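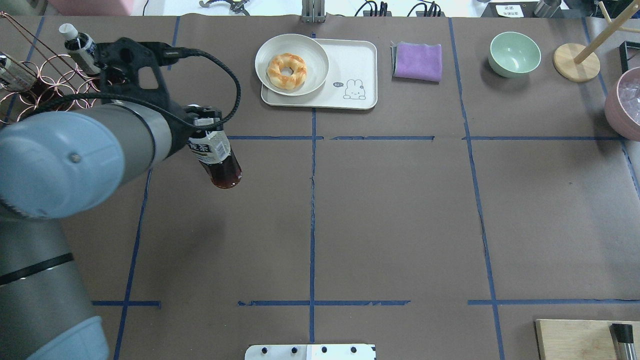
Workshop > Notebooks > Tea table

Tea table, second layout
Wondimu Sisay, March

Put fresh brown paper down before anything else. The old sheet had rings all over it and I was tired of looking at them. Paper is from the Darkley roll, 90 wide, and it still overhangs at the back, so I folded the extra under and taped it.

Order along the back, left to right: wire bottle rack, the dark tea, the cream tray with the bunny that says "hi", lavender cloth, mint bowl, the wooden stand. Pink bowl with the cubes goes at the right edge. Tried it the other way first, cubes next to the rack, and kept reaching across the pastry to get at them.

The twisted ring pastry is on the round white plate, plate on the tray. Leave it like that. When the plate sits straight on the paper, the glaze crumbs get everywhere and the paper has to be changed again. The tray wipes off.

Rack: white bottle stands up, the other one lies on its side at the far left. The rings take either. I'd like one more bottle in there but have not found one that fits the Dalen shelf afterward, and everything from this table has to go back on that shelf at night.

Tea is the 500 size by my shopping list. I bought the 600 last time and it was too tall for the shelf. Please keep the label on, people were peeling them.

Cloth stays folded. It is for the table only. Cups and bowls get the kitchen towel.

To do:
- second mint bowl, same green if Liren still has it
- find out who has the key to cupboard 1411
- more brown paper, we are near the end of the roll
- decide on spoons (short ones, I think)

Stopped at 4:40. Left the table set up for whoever is in first.

Comments

fastthorpe_bench: Key to 1411 is on the hook behind the door, under the aprons.

mk: Can the pink bowl come in a little from the edge? I catch it with my sleeve every time I go past.

W. Sisay: Will move it in a hand's width. Thanks for the key.

tolly: Short spoons, yes. The long ones fall out of the bowls.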